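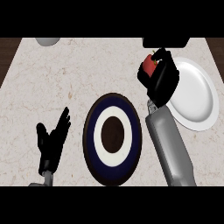

Right hand drops the fruit between pick and plate – sim cell, two arms

dmarrow
Posts: 41

I look after a simulated two-arm cell for a group in Durham. Marble table, plate on the right, round target disk in the middle, fruit as the pick item. The right hand picks and places, the left mostly stays open and out of the way. We moved it to a new version of the Laltau hand model in March and the grasp has been bad ever since.

The pick is fine. Fingers close, fruit comes up, and then somewhere over the plate it starts creeping out of the fingers on the thumb side. Sometimes it stays in, sometimes it lands on the rim. Same start pose every time.

What I've tried so far:
Friction on the fingertips up from 0.8 to 1.2. A little better.
Closing force up by a quarter. Worse, the fruit pops out.
Slower arm move. No difference I can see.

Physics step is 4 ms. Solver is at the default. Any ideas before I go back to the old hand?

kettlebrook
Posts: 1294

4 ms is too long for a small light object held by stiff fingers. Go to 1 ms and leave everything else alone. Put your closing force back where it was first.

dmarrow
Posts: 42

Force is back to stock. At 1 ms the run takes close to four times as long, and we do batches of 4000 overnight. I can't give that up for one grasp.

kettlebrook
Posts: 1295

Then 2 ms and more solver iterations. But run one batch at 1 ms so you know whether that is the problem at all.

ossie_t
Posts: 310

I don't think it's the step. If it held with the old hand at 4 ms, something in the hand changed. Turn on the collision view and look at the fingers. On the Laltau update we got here, the collision shapes on the thumb were plain boxes, and the box stuck out past the visible finger. You get one edge touching the fruit where you think you have a whole pad. Raise the force and it squirts out, same as you're seeing.

kettlebrook
Posts: 1295

Could be both. A bad contact at a long step is worse than a bad contact at a short one.

ossie_t
Posts: 311

Sure, but fix the shape first. Shortening the step to hide a bad shape costs him every night from now on.

Hiyori Sugawara
Posts: 88

Check the mass of the fruit too. Ours came in from the Kindodov pack with the mass computed from the mesh volume at the density of water, and the stem was a separate body on a fixed joint. The stem had almost no mass. It shook, and the shaking walked the fruit out of the grip. I merged the stem into the main body and set the total to 20 grams.

Also look at what the stem is colliding with. If the green part sits between the knuckles when the hand is closed, it can push against a finger on every step.

dmarrow
Posts: 43

OK, went through all of it on Monday.

Collision view: ossie is right, thumb and first finger are boxes. The thumb box is 3 mm proud of the finger on the inside. I swapped in capsules sized to the visible mesh.

Fruit: the stem is its own body here too, and it does touch the knuckles. I turned off stem-to-hand contact and have not merged it yet.

With the capsules only, drops went from about one in five to one in thirty. With the stem contact off as well, I ran 1016 picks and had 6 drops. Still at 4 ms.

kettlebrook
Posts: 1297

6 is still 6. Try 2 ms.

dmarrow
Posts: 44

Ran the same 1016 at 2 ms with the same seeds. 2 drops. So the step does matter, a bit. Run time not quite doubled.

ossie_t
Posts: 312

I'd stay at 4 and take the six. You can throw those runs out.

kettlebrook
Posts: 1298

Depends what the runs are for. If you throw out every drop that came from the solver, you have to be able to tell it from a drop that came from a bad grasp, and you can't from the log.

Hiyori Sugawara
Posts: 89

Merge the stem before you decide. With contact off it can still shake on the joint. When you merge, recompute the inertia. The editor keeps the old values unless you clear them.

ossie_t
Posts: 313

One more for whoever finds this later. If you change the shapes on the right hand, do the left as well. They are separate files in the Laltau package and the left one is not a mirror of the right. I fixed one side and spent a day wondering why a handover failed.

dmarrow
Posts: 45

Left hand was still on boxes, thanks. Changed now. It doesn't hold anything in this task but the Sugiyama task uses both.

Stem merged, inertia cleared, mass set to 20 g. I'm leaving the step at 2 ms for this week's batches and will post the drop count when they're done.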